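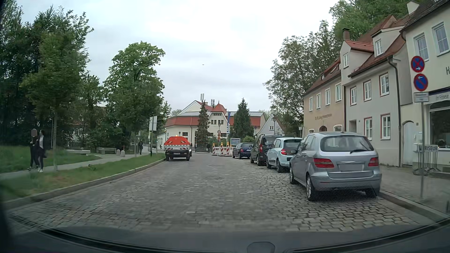
Can a machine do the household chores yet?

A few of them, one at a time, in a home that has been set up for it. A machine that can be handed an ordinary week of chores in an ordinary home is still not on sale, and the shop floor is further along mainly where the parts arrive in the same place every time.

Category: Course Handouts > Machines and Everyday Work
445 shares | 20 comments

Unit 5: Chores, errands and shop-floor work

Terms for this unit

Task: one action with a clear end, such as closing a drawer.
Chore: a string of tasks with a purpose, such as putting the groceries away.
Errand: a chore that leaves the building. Someone has to get there and back.

In September we treated robot vacuums and dishwashers as solved cases. Both do a single job, and in both cases a person does the rest. The dishwasher does not clear the table. Keep that in mind when you read a claim that a chore has been automated. Write down every step of the chore first, then mark the steps the machine does.

Errands belong in the discussion, although they are often left out of it. Picking up a prescription or dropping off a coat for repair takes up as much of a household's week as the laundry does. The driving part has its own large field of research. On a narrow street the car has to deal with parked vehicles, people on foot, signs that apply only up to a certain point, and other drivers who may pull out. It does get one big break: most of the time, the right thing to do is to touch nothing. 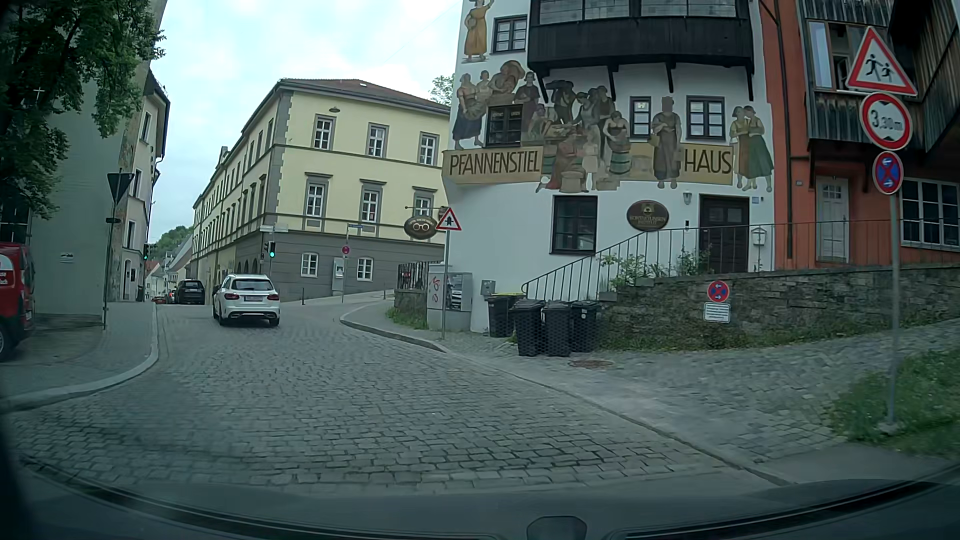 Chores work the other way around. Almost every step is contact. A hand has to push, pinch, lift or wipe, and the amount of force matters. Taking out the trash sounds simple until you list it: tie the bag, lift it without tearing it, open the door while holding it, go down the steps, find the right bin, raise the lid, let go, and close the lid. A bag that is heavier on one side changes the lift. In some towns the right bin depends on the color of the lid and the pickup schedule.

Case for discussion: the Uvholm trial

The Uvholm trial put a two-armed machine on wheels into a furnished test apartment. It was asked to fold towels, load a dishwasher and carry trash to the door. The team logged 3,573 attempts. Towels went best. Glasses and soft bags went worst, and a good share of the failures came after the object was already in the hand – the grip held, but the machine put the thing down badly. Read the failure log before the summary. The summary counts a chore as done if a person stepped in only once, and you may not agree with that.

Case for discussion: the Drukodgate plant

Drukodgate packs hinges and brackets. Its robot arms load boxes all shift without trouble because each part comes down a chute facing the same way. The returns bench is still staffed by people. Returned parts come in mixed, sometimes taped together, sometimes with a note inside. This is the closest thing on a shop floor to a kitchen counter.
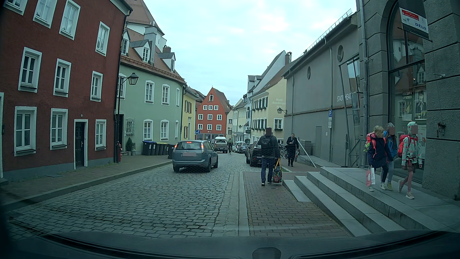

Travel and handling also meet at the doorstep. A delivery vehicle that can reach the address still needs something to carry the box over the curb and up to the door. The Plirkano proposal in your reading packet splits the job between a van and a small walking carrier, and leaves the customer to unload it. Macaraeg's reply argues that this simply hands the last chore back to the household. I think the reply is right on that point, but its cost section is weak.

What to look for when you judge a claim

How many steps of the chore did the machine do, and who did the others?
Was the room arranged beforehand?
Were the objects ones it had handled before?
What counted as a failure, and who reset things afterward?
How long did it take? Video of chores is often sped up, so check the corner of the screen for a note.

Written work

Pick one chore you did yourself this week. List the steps as you did for the trash bag, two pages at most, and say which step would stop a present-day machine. Choose a chore with at least one door in it. Due 1st November, on paper.

Tags: robots, housework, automation, delivery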